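3.2 Packaging types and the order of packing

The items in our study were chosen after interviews with 13 households in Okevby, made by Shirin Abbasi and Pejman Zarei in October. We asked each household to tell us what they put in a bag when they leave home for one day. Snacks were named in 18 of 19 lists (some households gave more than one list). Following Hassanpour, we divide packaging into two groups: packaging that keeps its shape, and packaging that takes the shape of what is near it.
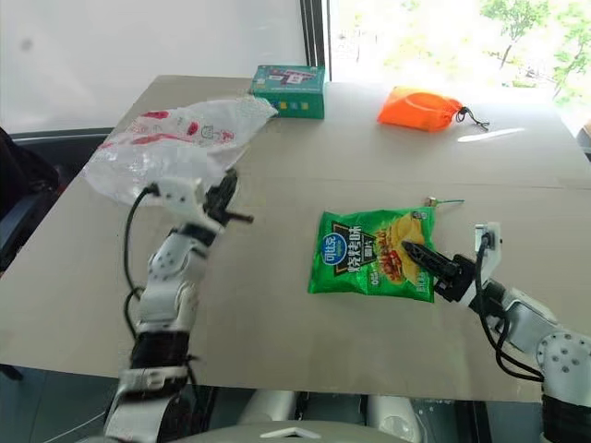

Packaging of the second group is the more difficult one for a person who packs in a hurry. A box has a fixed size, and the packer can decide its place before touching it. With soft packaging the decision comes later. In our set, the green box is the only item of the first group, while the potato chips, the orange drawstring pouch and the crumpled plastic bag all belong to the second. The chips are a special case, as the bag is soft but its content breaks easily. For this reason most households told us that they put chips in last, on the top.

Figure 4. Items on the packing table.
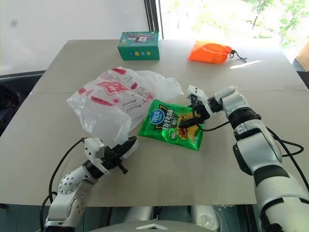
The plastic bag has a double role in the interviews. For many respondents it was an item to be carried, and for the others it was the container in which everything else is carried. We did not correct the respondents on this point. In the coding scheme of Gholamreza Pakzad, which we call Penon, such an item receives both codes, and the final code is decided by the position of the item in the list. If it is named first, we treat it as a container.

A second question was the distance between the items before the packing starts. Babak Hosseinzadeh suggested that people lay out small groups, with the food near the hand and the other things further away.

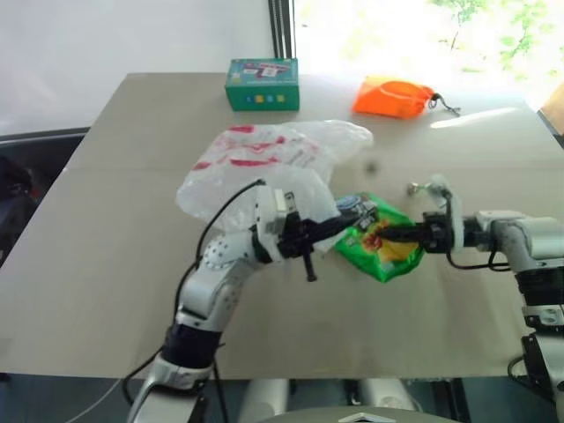

The interviews support this only in part. Older respondents described such groups clearly, but the younger ones said that they take things directly from the shelf. We return to this difference in Section 4.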